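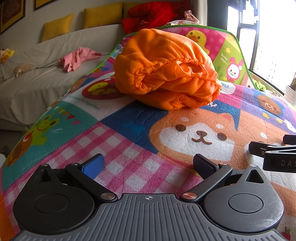 *By Freya Hartley | Posted May 31, 2020 | Filed under: Home, Children's Room*

The selection of a play mat for the front room was completed in March, and several readers have since asked for an account of how it has performed. The following notes are offered for households considering a similar purchase.

Our requirements were modest. The mat had to cover the area in front of the window, and it had to be light enough for one adult to move. A previous set of interlocking foam tiles, purchased from Candstead, met the first requirement but not the second. The tiles separated at the joints whenever they were lifted, and crumbs collected in the seams. They were given to my sister's household in Analham, where they are used in the garage.

The present mat is a single piece with a green border and a patchwork of cartoon panels. I had initially favored a plain design from Partanen in oatmeal. Sosina Berhe, who shares the care of the children with me on weekday mornings, objected that a plain mat would give them nothing to talk about, and her view prevailed. The shiba dog is the established favorite. The frog is greeted each morning by name (Gerald), and the duck and the bunny are visited in an order that may not be altered. The younger child regards the "Sunny days" lettering as an instruction and asks to go outside on reading it, or on having it read to her.

Cleaning is carried out as follows. The surface is wiped after lunch with a damp cloth and a small amount of dish soap, then wiped again with plain water. Once a week the mat is taken up and the underside is wiped as well. It should not be folded along the same line each time. We made this error in the first month, and a faint crease remains near the border.

Storage has proved less satisfactory. The strap supplied by Zillel is too short for a mat of this size, and we now use 2 luggage straps in its place. Rolled, the mat stands behind the sofa, where it leans.

A note on the pink gingham panel: it shows pencil marks more readily than the others. Crayons have been moved to the kitchen table until further notice.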